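Looking after an office chair (and the floor underneath it)

I've worked from the spare room for long enough now that I've gone through three chairs, and I've learnt most of what follows by getting it wrong first. A few of you asked for a home office version of my kitchen chair post, so I've finally sat down (ha) and typed it up over a couple of cups of tea. It got long. Skip to whichever bit is squeaking.

Castors first, always

If your chair has gone stiff to push around, nine times out of ten it's hair. Hair, carpet fluff, a bit of thread, and if you've got a dog, well, you already know. It winds itself around the little axle inside each wheel and packs down hard, and then the wheel stops turning and starts dragging, and that's when your floor cops it.

Tip the chair over onto an old towel. Get someone to hold the other end if it's a heavy one – I did mine solo last winter and put a lovely dent in the skirting board. Most castors just pull straight out of the leg with a firm tug. If they won't budge, wrap the blade of a flat screwdriver in a bit of rag, slip it in between the castor and the leg, and lever gently. Don't go at it like you're opening a tin of paint.

Once they're out, I use a seam ripper on the hair. My neighbour Diane Gill put me onto that and it's miles better than scissors, you can get the point right down in beside the wheel. Then tweezers for the last bits. Wipe the wheels with warm water and a drop of dishwashing liquid, dry them properly and leave them on the windowsill for an hour before they go back in. A tiny squirt of dry silicone on the axle and you're done. Not cooking oil! I know it's right there in the pantry. It goes gummy and picks up every crumb in the house.

I do this in June and again just before Christmas. The whole job takes me 37 minutes, and that's with the radio on and a stop to let the cat in.

Wheels on timber

Timber floors show everything. We had carpet in here until we pulled it up, and I had no idea how much grit a chair grinds in until I could see it. On a herringbone floor like this one the boards run every which way, so there's no rolling along the grain and a scratch will cross half a dozen pieces before you notice it. Small black castors are the usual thing on a chair with thin metal legs, and a lot of them are hard plastic or nylon, meant for carpet. Press your thumbnail into the wheel. If it doesn't give at all, it's a hard one, and I'd swap the set for soft rubber or polyurethane.
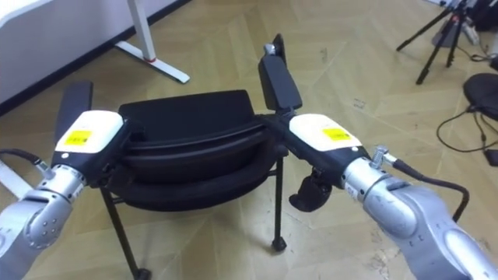 Moving a chair without wrecking anything is a two-handed job, and I wish I'd worked that out before I pulled the arm off my second one. Hold it low, one hand to each side of the seat, and keep your hands level so it doesn't tip. Grabbing it by the top of the backrest feels natural but you're putting all the weight through the joint where the back meets the seat, and over a few years that joint gets sloppy. Roll it if the floor's clean. Lift it over rugs and door strips, and go backwards through doorways so you can see your wheels. If there's a desk nearby with metal feet, pull the chair well out into the open before you turn it, otherwise you'll clip the foot and chip the paint (mine has two chips, both my own doing).

Sweep before you roll. I keep a microfibre dust mop behind the door and give the floor a quick once-over in the morning before I start, 8 am or thereabouts depending on the state of the kids' lunches. It picks up the sand. We're a long way from the beach and I still don't know where the sand comes from.

About chair mats. I had a clear plastic one and I hated it. Dirt crept in underneath and sat there, and when I picked the mat up there was a dull patch in the finish exactly the shape of it. These days I've got a low-pile rug called a Kurkitau that I bought off a woman at the markets, and it's been brilliant. Flat weave, washable, doesn't ruck up under the wheels. Whatever you use, lift it once a fortnight and sweep beneath it, and make sure the backing's safe for finished timber. Some of the rubber ones will stain.

Cleaning the seat

Black seats are sold as not showing the dirt, which is a fib. They show dust, biscuit crumbs, cat hair and that greyish shine you get along the front edge where your legs rub.

For fabric, vacuum first with the upholstery brush, and go along the seams with the skinny nozzle. If there's any piping or a layered sort of edge at the front, pull it back with your fingers and vacuum in the gap. You'll be horrified. Then I mix a teaspoon of wool wash into a litre of lukewarm water, whip it up with a whisk till it's frothy, and use only the froth on a soft brush. Small circles, working in from the outside so you don't leave a tide mark. Blot with an old tea towel. Let it dry overnight with the window open, and don't sit on it damp or you'll push the wet down into the foam and it'll smell like a gym bag.

For vinyl or faux leather it's just a damp cloth and the same dishwashing liquid. Skip the disinfectant wipes. I used them every day for a year and the surface went sticky and then started peeling off in little black flakes that turned up in my socks.

Mesh is the easy one. Take it outside and tap it from behind with a wooden spoon, then vacuum.

The squeak

Ah yes. The squeak that only happens when you're on a call.

Get down underneath and check every bolt you can reach. Most chairs use hex keys and you've probably got the right one in the bottom of the third drawer along with the dead batteries. Nip each one up a little at a time and go around in a cross pattern, same as you would with the nuts on a car wheel. Don't lean on them, they're going into timber or plastic half the time and they'll strip.

If it still squeaks, sit in it and get somebody to listen underneath while you lean. My friend Mareike Mühlbauer did this for me and found it in ten seconds. It was the armrest, and I'd been oiling the wrong end of the chair for months. A smear of Gunudix paste where the armrest bracket slides and I haven't heard it since. Any white lithium grease will do the same job if you can't get it. Put it on with a cotton bud and wipe off what's left over.

One thing I won't touch is the gas lift. If your chair sinks slowly while you're sitting in it, buy a new cylinder or take it to someone who knows what they're doing. Don't pull the old one apart. It's under pressure.

When to give up on it

I'm a mender by nature but there's a limit. A cracked base is the end of it for me, and so is a leg that's bent enough that one wheel doesn't touch the ground. Flat foam you can fix. I cut a new piece for my old Hudden out of a camping mat and it got another two years.

If you're buying second-hand, turn it upside down in the shop. I don't care who's watching. Look at the wheels and the underside of the seat, and sit in it for a proper five minutes with your shoes off. I paid 56 dollars for the one I've got now, a Grímsdóttir with a slightly scuffed back, and a new set of rubber castors was another 69. Still a long way short of what they wanted for the showroom model.

Old castors are worth keeping, by the way. Mine are on the bottom of a timber crate that lives under the workbench and holds all the paint tins. The carpet ones are fine on concrete.

Next up I'm tackling desk drawers that stick, so if you've got a good trick with candle wax or soap, pop it in the comments and I'll give it a go before I write it up.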